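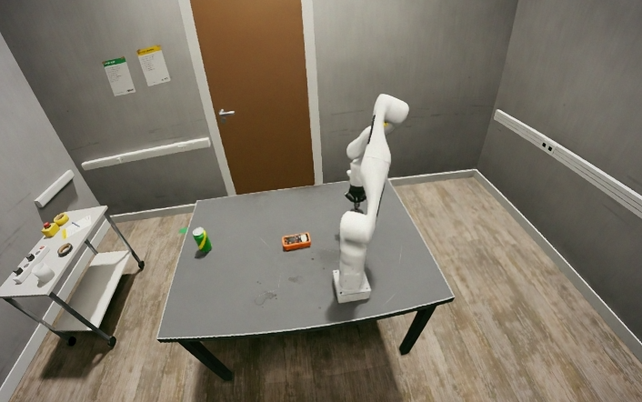 Danilcombe, 2021-06-15

Figure 2. Gray table in a small gray-walled room with a wood-plank floor.

5. Table height and reading comfort

5.1 Setting and sample

The second part of the study took place in the reading rooms of the Danilcombe public library and its branch at Doucet. Both buildings had replaced their furniture in April, so regular visitors were still getting used to the new tables when we handed out the questionnaire. We received 633 completed forms. Of these, 183 came from people who said they stayed for more than two hours at a time, and the results below refer to that group unless we say otherwise.

Large tables were treated separately from single desks. A large table is one that a reader can walk around and that leaves room for more than one person's papers (a gray-topped one is shown in Figure 2). Single desks all stood against a wall.

5.2 Measures

Each person rated comfort in the neck, shoulders and lower back on a scale from 1 to 5, once on sitting down and once before leaving. We also asked whether they had moved to another seat during the visit and why. Chair height could be changed at Doucet but was fixed at Danilcombe, and we recorded the table height at every seat with a steel rule.

5.3 Results

Long-stay readers at large tables reported less shoulder discomfort on leaving than those at single desks. The difference was clear at Doucet and small at Danilcombe. Lower back ratings did not differ by table type in either building.

Seat changes followed the light more than the furniture. Readers who moved most often named glare from the windows, then noise, and only then the height of the table. Several wrote that a pale tabletop made printed pages tiring to look at in the afternoon — a point we had not planned to study and did not ask about directly.

These findings agree in part with the earlier Zirkow survey, which found the same pattern for shoulders but also a weak effect for the lower back. The Zirkow readers were older, and their chairs had no armrests. We could not separate these two factors with our data. Readers who used the Bimulon book stand were left out of the neck ratings, as the stand changes the angle of the page.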